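Ticket 1222 — Duet tracks play only one singer on the compilation download
Product: Drolten music store, desktop player
Opened by: Rafia Butt
Status: Closed, fixed by re-download

Reported problem

I bought the Jomstead soul duets compilation as a download. The solo songs sound fine. On the duets I get the first singer and the band, and the second singer is either missing or so faint that I thought it was a backing vocal. Track 2 is the worst. The whole second verse is just organ and drums. I own an older copy of the same song on CD and both voices are there, so I know what it should sound like.

Player is up to date. Computer is a desktop with Binberg powered speakers on the laundry room shelf, wired from the next room.

First reply from support

Thank you for the report. On many older soul recordings the two singers were placed hard left and hard right. If one channel drops out, one singer goes with it. Please try these and write back:

1. Play track 2 on headphones plugged straight into the computer.
2. In the player, open Settings, then Output, and check that Balance is at center.
3. Turn off Mono Downmix if it is on.
4. Tell us the file size shown for track 2.

Update from customer

Headphones: same result. I hear band in both ears, one voice on the left, nothing from the other singer. Balance was at center. Mono Downmix was off. I turned it on to see and the second voice did not come back.

I also swapped the two speaker cables. The voice moved to the other speaker, as you would expect, and the other singer was still gone. So I don't think the speakers are at fault. File size for track 2 is 2000 KB, which looks small next to the others.
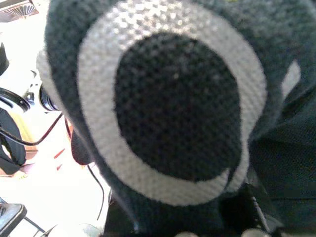
Embroidered eye on dark knit plush.

Reply from support

Agreed, the speakers can be ruled out. A file of 2000 KB is too small for a song of that length at the quality you paid for. We compared it with our master copy and yours does not match. Before we reset the download, please check one more thing. Does the album "Won" in your library, bought in December, play both channels? It was delivered from the same server.

Update from customer

"Won" is fine. Both sides, all the way through. I played the two duets on it twice. 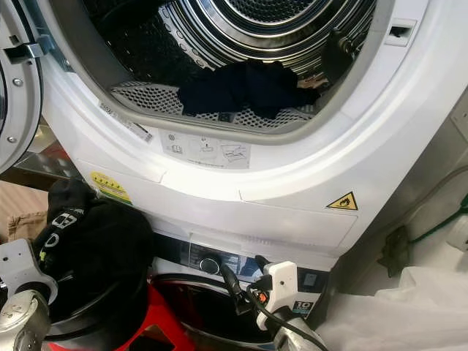 Dryer drum with the door open.

Reply from support

Then the fault is limited to the compilation. The duets on it were encoded as a separate batch, and that batch was made with one vocal channel muted. The solo songs were encoded earlier and are not affected. We have replaced the batch.

To get the new files:

1. Delete the album from the player. Choose Remove Files, not Remove From List.
2. Quit the player and open it again.
3. Set the download cache to 1000 MB under Settings, then Storage.
4. Download the album from Purchases.

Do not use Repair Album. It checks the old files against the old list and will report no errors.
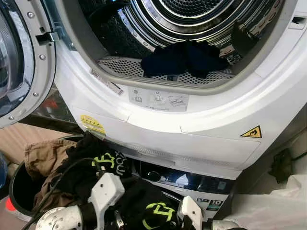 Navy garment in the drum, lint filter below.

Update from customer, 17 May 2026

Did all four steps. The first try stopped partway through and gave me a blank track list, so I quit and started the download again — that one finished. Track 2 now has both singers, and the second verse is back. I went through the rest of the duets on headphones and they all have two voices. The last one fades out a little sooner than on my CD, but I think that is a different edit and I'm not asking for a fix.

Closing note

Early fade on the last track is the single edit and matches the master. Customer's play counts and ratings were lost when the album was removed and cannot be restored. Help page for Repair Album to be updated under a separate ticket.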